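Gripper tips for bathroom jobs (what worked for me, what didn't)

I've been swapping grippers on and off the arm for weeks now, and the bathroom is by far the pickiest room in the house! Curtains slide, towels bunch up, everything is shiny. So these are my notes, mostly for Damian, who keeps asking which fingers to order.

Curtains first

Go for the fabric about a hand's width in from the edge, and come at it from above with the fingers pointing down. The Flurkden two-finger got hold of the curtain far more often than the Baran suction cup, which just breathed through the cloth (I should've guessed, haha). Set the closing force low – I stay at 6 newtons – and move sideways slowly, up to 200 mm a second and no faster. Let the cable hang in a generous loop before you start, or the wrist will tug on it halfway across. 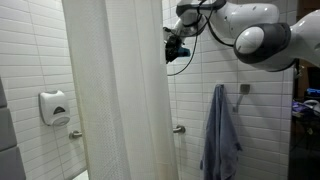 Towels on a hook

Lift first, then pull! A towel wants to go up and off, and if you pull straight out you're fighting the hook. I love the soft Alier finger pads for this, though they pick up lint like crazy. Wipe them with a damp cloth and they're good again.

Shiny walls and depth cameras

White tile and chrome gave my depth camera fits. Turning the exposure down helped a lot, and so did tilting the camera a little so it wasn't looking square at the wall. Urszula swears by a strip of matte tape on anything chrome – ugly, but it peels right off.

Before you swap fingers

Park the arm, cut the power, and put the screws in a cup. I've lost two down the drain already.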